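Clutilberg Workshop Releases Barnora, a Room Simulator for Robot Arms Built on a Shared Bench

Free package lets home builders rehearse pick-and-place tasks in cramped household rooms before running them on hardware 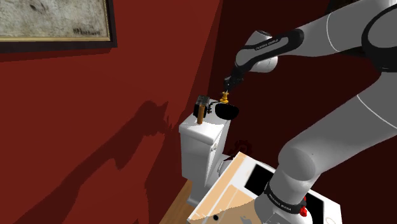
CLUTILBERG, October – Members of the Clutilberg shared workshop have released Barnora, a software package that generates furnished household rooms for testing robot arm programs. The package was written over 19 months of evening sessions and runs on a single desktop computer with a mid-range graphics card. It is available at no charge to individuals, schools and shared workshops.

Barnora is intended for people who build or program arms at home and have limited space in which to test them. A user selects a room type, an arm model and a task. The software places the furniture, sets the lighting, scatters a selection of loose objects on the available surfaces and runs the program against the result. Each run is logged with joint positions, gripper width, contact forces and a pass or fail mark.

The first release contains 8 room types: kitchen, pantry, bathroom, bedroom, hallway, laundry room, home office and garage. Every room can be regenerated with different wall colors, floor materials, furniture positions and light directions. Objects are drawn from a shared library, and the software does not restrict them to the rooms in which they would normally be kept. A tool may be placed in a bathroom and a game piece may be placed next to a bowl. Users who want a more orderly arrangement can switch this behavior off in the room settings file.

"Our early test rooms were a flat table with a cube on it, and the programs we wrote for them were no use anywhere else," said Manuela Vitale, who maintains the room generator. "A tank lid is narrow. It has a wall behind it and a drop on the other three sides. If a program can set a small part down there without hitting the bowl next to it, we are more willing to try it on the bench."

Background

The project started as a repair job. The workshop had a small six-joint arm, known to members as Fustska, with 3 worn gearboxes and no working controller. Anikó Vörös rebuilt the drive electronics and wrote a replacement control program. During testing, the arm struck its own mounting plate twice and bent a finger of the gripper. Vörös then began modeling the bench in software so that new motions could be checked first.

The bench model was extended to include a shelf, then a cabinet, then a complete room. Vitale joined the work at that point and separated the room generator from the arm controller, which allowed other arm models to be loaded. The current version accepts any arm described in a standard joint-and-link file, including seven-joint research arms that few home builders are likely to own.

"I wanted to stop bending fingers," said Vörös. "The room part came later. Manuela asked why the cabinet was floating in gray space, and I did not have a good answer, so she gave it a floor."

Technical summary

Barnora consists of a generator, a physics runner and a renderer. These are separate programs and exchange plain text files. A user who needs only collision checking can leave the renderer turned off, which shortens run times considerably on older computers.

The generator reads a room description, places large items first and then fills the horizontal surfaces. Any flat area wide enough to hold an object is treated as a surface, including tank lids, window sills and the tops of low cabinets. Arm bases can be mounted on the floor, on furniture or directly behind it. The generator rejects layouts in which the base intersects a wall, but it does not reject layouts that are merely awkward to reach.

The physics runner steps the arm and all loose objects at a fixed rate. Friction values are assigned by object and can be edited. Grippers with two parallel fingers are fully supported. Suction cups are supported in a basic form, without leakage. Soft fingers are not supported in this release.

The renderer produces still views and short sequences from any number of virtual cameras. Light direction is varied between runs, and hard shadows are left on by default. According to the release notes, several members' vision programs mistook shadow edges for object edges when tested under soft lighting only, and were corrected after training on the harder views.

The object library holds 3,000 items. Most were modeled by members, and the remainder were scanned on a turntable in the workshop. Items with thin or curled shapes, such as cables, are treated as rigid bodies for now. Flexible cables are in development.

Results on the bench

The pick-and-place program now used on Fustska was developed entirely in Barnora rooms before it was loaded onto the arm. It picks a small part by its narrow section, lifts it clear, moves over the target and lowers it with the fingers pointing straight down. Members report that the program needed one change on the real arm – a slower final descent, to allow for play in the rebuilt gearboxes.

The project team notes that simulation results should not be taken as proof of safe operation. Users are advised to run new programs at reduced speed, keep a stop button within reach and stay outside the arm's working area during the first trials.

Availability

Barnora can be copied from the workshop's download page or collected on a memory stick at the front desk. Installation instructions cover Linux and Windows. The room files, object library and source code are included. Fees apply only to firms that wish to redistribute the package as part of a paid product.

Printed parts and wiring diagrams for the rebuilt controller are published separately under the name Oláh. The Oláh board is not required to use Barnora, although the two share a configuration format, and a profile tuned in one can be loaded in the other.

An open bench evening for new users will be held at the workshop at 7 p.m. on the last working day of each month. Attendees may bring their own arm description files. Arms weighing more than a person can carry alone should be arranged in advance with the front desk.

Contact

Questions about rooms, objects and rendering: Manuela Vitale
Questions about control, electronics and the Oláh board: Anikó Vörös
Clutilberg shared workshop, front desk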